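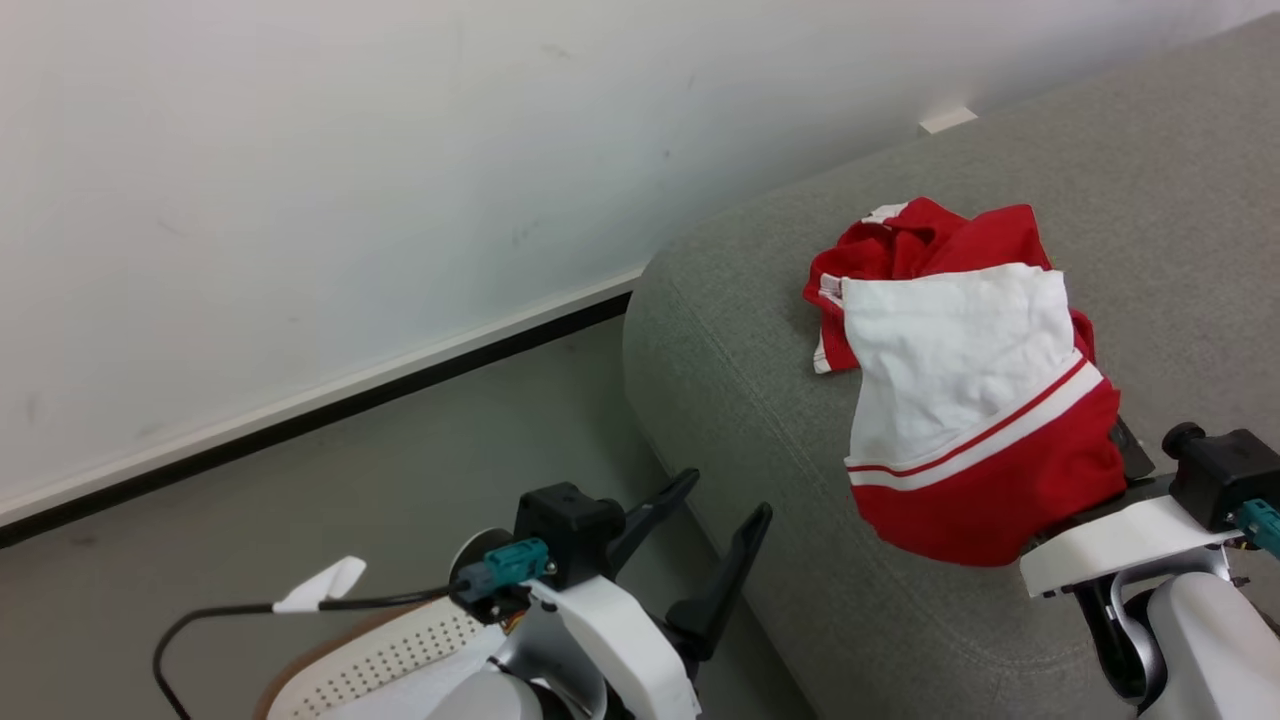
3.2 Clothes at rest between wears

Most laundry surveys ask how often a thing gets washed. Few ask where it sits in between. We did, in the August round of the Udside household diary, 367 households, 2756 entries after cleaning. Entries with no garment named were dropped (see 2.4).

Figure 2. Top on a sofa seat, coded "soft furniture, unfolded".

Chairs and sofas together took almost half of the entries. Floor next, then bed, then hooks. Wardrobe was rare for anything worn once already, which fits Bayram's earlier pilot in Okach, though her sample was smaller and mostly students. Sports tops and T-shirts moved more than trousers did. Jeans stayed put, up to 7 days in the same place, and were then worn agian without washing.

We had expected household size to matter. It didn't much. What did matter was whether the washing machine was on the same floor as the bedroom; where it was not, clothes waited about 2 days longer. Tuncer coded these by hand, second coder checked a tenth, agreement good apart from "draped" against "dropped", which we merged.

Some limits. Diaries were filled in at night, often after 10 pm, so morning moves are probaby missed. People may also tidy before writing. Winter round still to come, Baysal district only, coats included this time.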